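Home | Issues | Authors | Search
3.2 Fisheye Preprocessing and Gripper Width Estimation

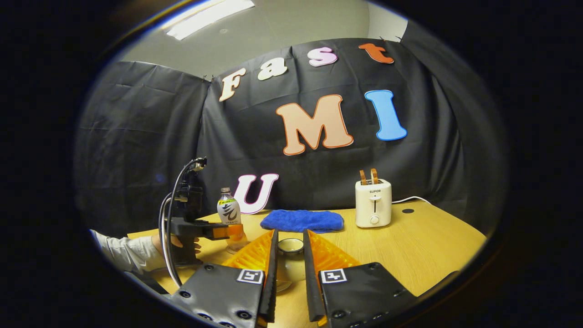 Figure 4. Wrist view before rectification.

The perception front end of Gandurum converts each wrist image into a masked tensor and a scalar gripper width. Pixels outside the lens circle are constant and are removed with a fixed mask. Width is computed from the square markers at the base of the two fingers (Figure 4, bottom), which stay close to the lens while the objects between and beyond the fingers vary. The finger pads are translucent and ribbed, and we found their edges unreliable as a width cue. When one marker is lost, the estimator holds the last valid value for up to 9 frames; longer gaps are marked invalid and dropped by the planner.

We do not rectify the full image. Following Vrettos and Lebrun, table edges are left curved and the lens model is applied only to the marker corners. On the Tamiru split (1,484 episodes, 38 held out for calibration), this reduced preprocessing time without a measurable change in width error. Training used 600 epochs throughout.

Shares 9 | Comments 0
Contact | Copyright Hemdale Press | Back to top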